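Section 2: Getting power to the Bruvby worktop

By now you should have the white board sitting on its wooden table and nothing wobbling. I do this part last thing in November, when the evenings draw in and everybody wants something plugged in at once, but any time will do.

1. Wipe the board with a dry cloth. Skip the spray cleaner, it leaves streaks on the matte finish and you'll be looking at them all winter.

2. Put down the thing with the shortest cable first. For me that's the small white oval base with the post, and I like its cable leaving towards the back left.
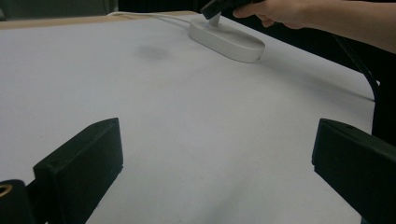
I used to start with the biggest item and work down, and I ended up shuffling the lot every single time (Jelle did warn me). Small things first, then leave 500 mm clear in front so you've got somewhere to put your hands!

3. Lay the power strip flat on the board, at a slant if that suits the cable better. Bring its cable over the wooden strip at the back and let it hang in an easy curve. Don't pull it tight.

CAUTION: The Brillholm strip I use is marked for 3,000 W in total. Check the marking on yours, and don't run a heater from it.

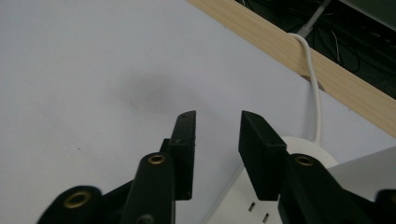 4. Push each plug fully home, one at a time, then switch on at the wall.

5. Now the tall pieces. Stand the upright where you want it and turn the long arm so it slants away from where you'll be working. Keep one hand on the upright while you turn it.

Note: If you also keep a cup on the board, it goes well away from the sockets.

6. Check under the table. Spare cable on the floor should be gathered up and tied, with 80 cm left free so the table can still be pulled out for cleaning.
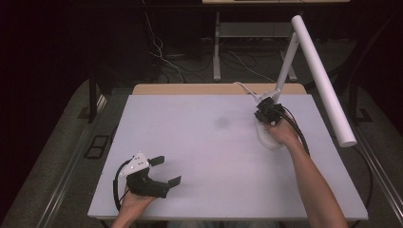
Words: Hortensia Ulloa
Checked by: Jelle Coppens

If something's dead after step 4, try the plug in a different socket before you take anything apart. Spare cable ties are in the Ellow bag with the feet. Section 3 covers the shelf.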